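**Corner-first regrasping** is a method in robotic cloth handling in which a robot with two arms looks for a corner of a garment, pinches it, and only then decides what to do with the rest. It is the opposite of how most people fold laundry, and much slower.

The method was set out by Tin-yau Yang in the Mendstead report, dated Oct 2, 2021. Earlier systems, among them Gekgate, tried to work out the full shape of a garment before touching it. Shirts did not cooperate. Yang's version keeps a rough guess and updates it after each pinch, using a camera at each wrist and a fixed one that sees the whole table.

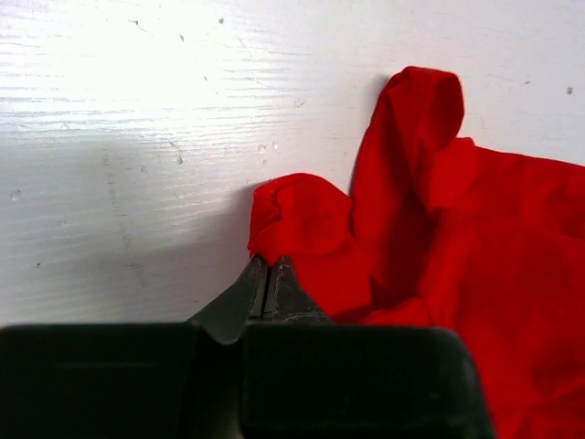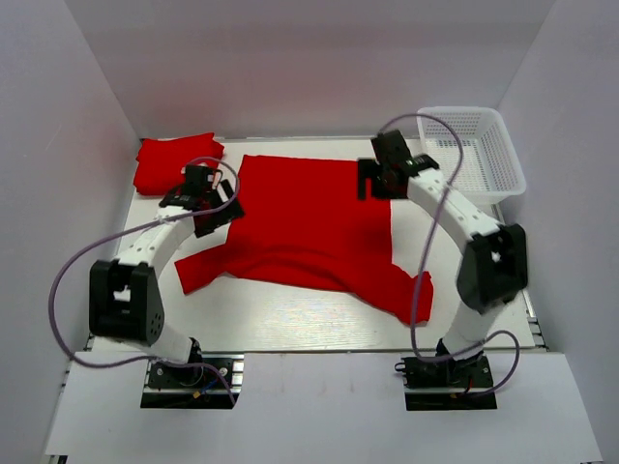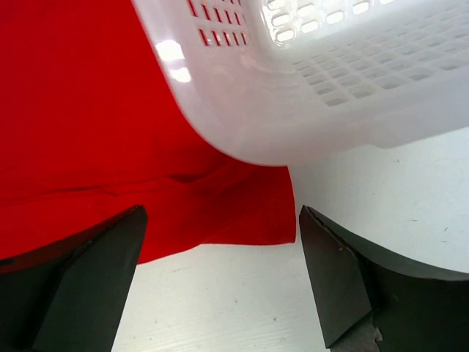

Chiang, a reader of the first draft, objected that a corner is a generous name for any bit of cloth that happens to stick up, and that the report should have scored bunched fabric separately. The final text does so, in an appendix.

## Results

The policy was trained on 1467 demonstrations and tested in 352 trials. Sleeves caused most of the failures. The policy regularly mistook a cuff for a hem and went on with great confidence. Allowing two regrasps per garment helped; allowing more mainly produced longer videos.

## Later work

Bririne kept the wrist cameras and dropped the shape guess entirely. Its authors describe the change as a simplification, and Yang has described it as a pity.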